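Drying Behavior of Small Softwood Boards in Unheated Storage

Project report, Wood Science and Materials Lab
Marlene Charbonneau
Supervisor: Roswitha Riedl

1. Background

Wood gains and loses moisture with the air around it. Below the fiber saturation point, each change in moisture content brings a change in dimension, and the change is larger across the grain than along it. A board that is dried too fast on the outside will check at the ends. A board that is dried unevenly will cup or twist.

Most published drying schedules are written for kilns. Small workshops often have no kiln and store boards in a shed or garage until they are used. The workshop at Cadholm, where the test material was kept, works this way. Its boards are stacked on arrival and used when someone judges them ready, usually by weight in the hand.

The aim of the project was to measure how fast thin spruce boards approach equilibrium in such a building, and whether end sealing and spacer thickness make a difference that a small workshop would notice.

2. Material and setup

The boards came from one delivery by Findard. All were flat-sawn spruce, planed on both faces and cut to a length of 300 mm. Boards with knots at the ends were rejected, as knots disturb both the seal and the moisture readings.

The boards were divided into two groups. The first had both ends coated with a wax emulsion. The second was left untreated. Within each group, half the boards were stacked on thin spacers and half on spacers of 15 mm. The stacks stood on concrete blocks along the north wall of the shed, out of direct sun, with a weighted cover board on each stack.

Air temperature and relative humidity were logged at one point between the stacks. The logger stored 512 readings before it had to be emptied, which set the rhythm of the site visits. Boards were weighed at every visit on the same bench scale. A pin meter was used as a check, but its readings at the low end scattered too much to be used for the curves.

Moisture content was calculated from mass. At the end of the project, a sample from each group was oven-dried to constant mass at the lab, and the earlier values were worked back from that.

3. Results

All groups lost mass quickly at first and then slowly. The untreated boards dried faster in the early period, as expected, since end grain passes moisture much more easily than face grain. By the last weighing in July the difference between sealed and untreated boards was nearly 2 percentage points on the thin spacers and too small to separate from scale error on the thick ones.

End checks appeared almost only in the untreated boards. They were short, and most would be lost in normal trimming. On boards of this length, however, trimming both ends takes a noticeable share of the material, so the seal is worth the small effort.

Spacer thickness had a larger effect than sealing. Boards on thin spacers dried unevenly across the stack, with the middle boards lagging behind the top and bottom ones. Two of the middle boards also showed faint blue stain on the sapwood side. On the thick spacers the stack dried evenly enough that position could be ignored.

Cupping was measured with a straightedge and feeler gauge. It followed the ring pattern of each board more than the treatment. Boards cut close to the pith cupped least.

4. Use of the results

Dimensional change matters most where a wide board is fixed to something that does not move with it, such as a metal leg or bracket. If the screw holes are tight, the wood cannot shrink freely and may split along the grain. Slotted holes across the width are the usual remedy.

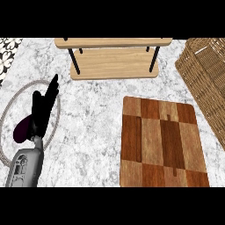 The shrinkage values measured here can be used to size such slots. For a board width w and an expected moisture change, the movement is w multiplied by the change and by the shrinkage coefficient for the cut. Tangential values should be used for flat-sawn stock. A slot made to the calculated movement plus a small working clearance is enough for indoor furniture.

5. Limits

The test covered one species, one thickness and one building. The logger sat at a single point, and the air inside the thin-spacer stacks was certainly damper than the log shows. The visits were not evenly spaced - access to the shed depended on the workshop's hours - so the early part of each curve rests on few points. Air speed was not measured at all, although it probably explains part of the spacer effect.

A repeat with a second logger inside the stack would settle most of this. Hardwood samples were planned but arrived too late to be included. They are stored at the lab, sealed and labeled, with their starting masses on the last sheet of the weighing log.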